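Robot Learning from Demonstration: Notes for Session 9
Handout, revised August 22, 2020
Instructor: Wenceslao Palacios. Lab sections: Wenjie Tan

Home | Syllabus | Handouts | Lab sign-up

Session 9: Soft stuff, two arms, and why your policy stares at the table

OK, so last time we ended in the middle of action chunking and I promised I'd get to the part where it meets a real piece of floppy material. These notes pick up there. If you missed the session, read the Session 8 handout first or the bit about horizons won't make much sense.

Quick reminder of where we are. We collect demonstrations by having a person drive the arms, we save what the cameras saw and where the joints were, and we train a network to guess the next stretch of motion from the current pictures. That's behavior cloning with chunks. Everybody in the room has now trained one on the block-stacking set from Stalley (our simulator, for those who joined in April) and everybody got nice numbers. Blocks are lovely! A block has a position and an orientation and that's the end of it. You can write its whole state on a sticky note.

A tissue, a bag, a sheet of thin plastic: no sticky note is big enough. Every fold is another thing that could be different, and most of the folds are hidden behind other folds. So the question for this session is what the network should look at, and how often.

1. The setup we'll keep coming back to

The running example is the Kiltmont task set, two arms over a tabletop, handling thin materials. It's deliberately a little homey. We don't put up gray curtains or a green screen, and there's a toaster in the background of the fixed view, which I'm going to make you care about in section 3.

The two arms don't carry the same thing at the wrist, and that matters for the math as well as for the hardware. The left one has a fingered hand. The right one ends in a small dark gripper. Your action vector is lopsided: lots of finger numbers on one side, very few on the other. If you throw all of that into one plain squared-error loss, the fingers win, simply by outnumbering everything else, and the gripper side gets sloppy. I did exactly this in my first version and spent a whole week blaming the cameras.

The fix is boring. Normalize each dimension, then weight by group, so that "left arm," "left hand," "right arm," and "right gripper" each get an equal vote. Try it in the exercise at the end and watch the right side clean up.

Look at how much is going on near the black box, and how little of the view that takes up.
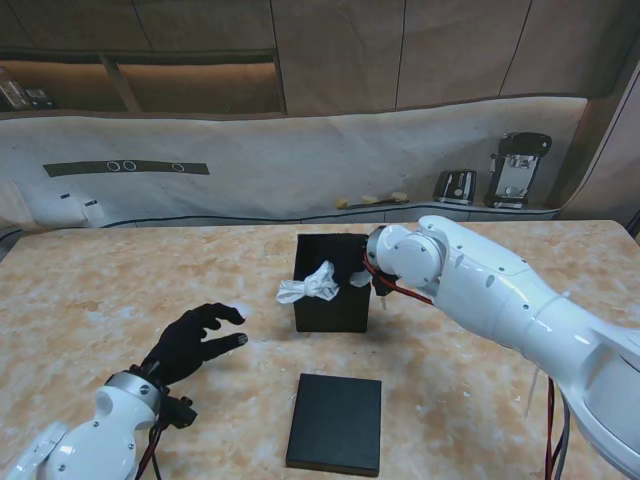 2. Two kinds of view, two kinds of trouble

A fixed view gives you the layout. You know where the box is, where the flat black pad is, which arm is coming from which side. It's steady, and a network loves steady. What it doesn't give you is the contact. The right gripper is up against the side of the box, near a small bit of white material, and from out there I couldn't tell you whether it's holding that bit or only close to it. If I can't tell, I shouldn't be too hard on a network that can't tell either.

The wrist view is the opposite deal. You get the contact, big and close, and you lose the room. It also moves whenever the arm moves, so every pixel changes even if the world stands perfectly still. People new to this often assume the wrist view must be the better one (it's so close!) and then they're puzzled when a wrist-only policy wanders off toward nothing at all. It has no idea where it is.

So use both, sure. But "use both" hides a decision, namely how you mix them. Three ways you'll see in papers:

Early mixing. Stack the features from the two views and let the first layers sort it out. Cheap, easy to code, and it tends to lean on whichever view is calmer, meaning the fixed one.

Late mixing. Each view makes its own guess and you blend the guesses. It's easy to debug, and I like it for teaching. The trouble is that the two guesses can each be reasonable and the average can be nonsense. One says go left around the fold, one says go right, and the average goes straight into it.

Gated mixing. A small network looks at both and decides, moment by moment, how much to trust each. This is the one we use in Vindgate, our training code, and it's the one I'll walk through.

3. The gate, in plain words

Picture a dial. All the way down means "listen to the fixed view," all the way up means "listen to the wrist." The gate is one number between zero and one, computed fresh at every chunk. During reaching we'd like it low. Near contact we'd like it high. We never tell it so. It only gets the imitation loss, plus a tiny penalty for flapping back and forth.

What it learned on our set was close to what we hoped. It sits low through the reach and climbs as the gripper closes in. There's a delay, though, and the delay is the interesting bit. The gate is computed once per chunk, so with long chunks it can be stuck in "reaching mode" after contact has already begun. Shorten the chunk and the delay shrinks, but the motion gets jittery. You can't have it both ways with one chunk length, so we let the chunk end early whenever the gate's next guess jumps by more than a threshold. Wenjie came up with that on the whiteboard and it took one afternoon to code.

Now the toaster. With early mixing we covered patches of the fixed view and checked how much the output changed. Covering the toaster changed it more than covering the flat pad! The policy had picked up on the appliances along the back as landmarks. It's a perfectly sensible thing to do if your camera never moves, and it falls apart the minute somebody tidies the counter. Random crops help. Gating helps too, near contact, because by then the policy is mostly not looking at the counter.

4. What "close up" means with thin plastic

I want you to spend a minute on a wrist view before you write any code. Students tend to imagine a clean picture of an object between two fingers. Thin plastic doesn't do that. It hangs over things, it goes bright in patches where the light hits, and it goes blurry where it's too near the lens.

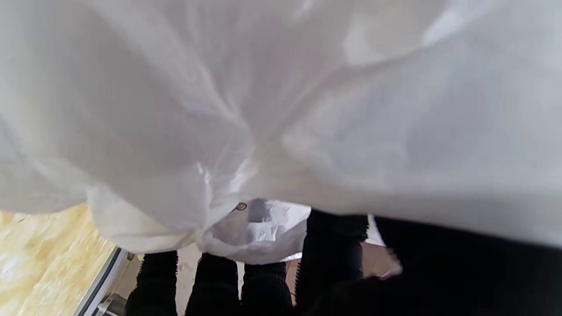
Reading time for this handout: 9 minutes

White on white on white, right? The one thing I'd call a landmark is the little brown eyelet near the middle, where the folds bunch up. And the dark finger pads along the bottom, which are fuzzy, so even their outlines aren't crisp.

Two lessons in there for the encoder. First, brightness is a bad clue. The highlights slide around with every small motion, and a network that keys on them will chase glare. We jitter brightness and contrast pretty hard in training, harder than felt right at first. Second, small colored details are worth a lot, so don't shrink the wrist view down until they vanish. If you resize to save memory, check by eye that you can still find the eyelet. If you can't find it, go back up a size.

A question that came up in the lab section: could we just detect the eyelet and skip the learning? For this one material, maybe. Then the sheet folds over it and you've got nothing. I'd take it as an extra input any day. I wouldn't bet the whole policy on it.

5. Results, briefly

The full set has 2,619 demonstrations. We held out 9 material-and-layout combinations that never show up in training, and ran each policy on all of them. Here's the short version:

Fixed view only: fine reaches, poor contact, mostly missed grasps on plastic.
Wrist view only: got lost early, but strong if you started it near the object.
Early mixing: good on familiar layouts, dropped hard when the counter changed.
Late mixing: in between, with a few really odd hesitations.
Gated, fixed chunk length: clearly better near contact, sometimes late to switch.
Gated, early-ending chunks: best overall, and it retried after a missed grasp up to two times without any help.

The retrying wasn't designed in. Some of the demonstrators fumbled a grasp and went again, and we left those runs in the set. The older advice is to throw fumbles out. I'd keep them, as long as the person recovers in the end.

A caution on reading this list. All of it comes from one bench and one pair of arms, and nine held-out combinations is a small number. I believe the ordering. I don't believe the gaps between neighbors very much, and neither should you when you write this up.

6. For the lab

Work in pairs. The starter code is in the Quezada folder on the course drive.

a) Train the early-mixing policy with plain squared error. Plot the loss separately for the four groups from section 1.
b) Add the group weights. Same plots. Write two or three sentences on what moved.
c) Swap in the gate. Plot its value over time for any five demonstrations you like, and mark by hand where you think contact starts.
d) Cover patches of the fixed view and make the same kind of map I showed in class. Bring it printed if you can, they're fun to compare.
e) Optional: change the jump threshold for ending a chunk early and find where the motion starts to look nervous to you.

For (c), disagree with your partner about the contact point and write down both answers. I want to see how far apart two people land on the same clip.

Reading for Session 10: the chapter on compounding error, and skim your own Session 4 notes on dataset aggregation. Send questions to Wenjie before the lab section so there's time to pull up the right clips.

Previous: Session 8, Action chunking | Next: Session 10, When small errors pile up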